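So, Strom in der neuen Wohnung in Plarkenden ist angemeldet. Hat nur 40 Minuten Warteschleife gekostet 🙃

Abschlag 220 Euro im Monat?! Für eine Person! Der Mensch bei Ivov meinte, das sei der Verbrauch vom Vormieter. Was hat der da bitte gemacht, Brot für die ganze Straße gebacken?

Zählerstand beim Einzug war 3679, den lese ich jetzt jeden Donnerstag ab. Mal sehen, wie lange ich das durchhalte.

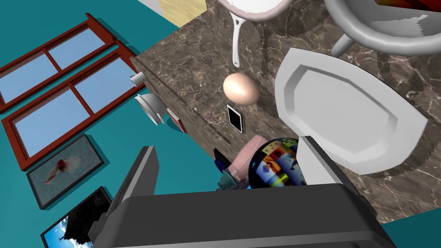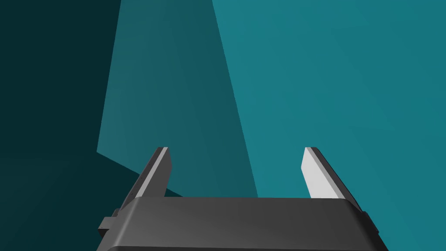
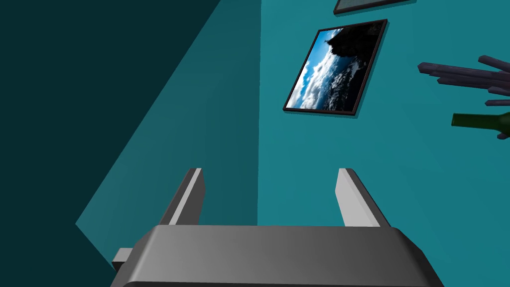 Audrey-Anne Leclerc
Abschlag kannst du runtersetzen lassen, ging bei mir online in 8 Minuten!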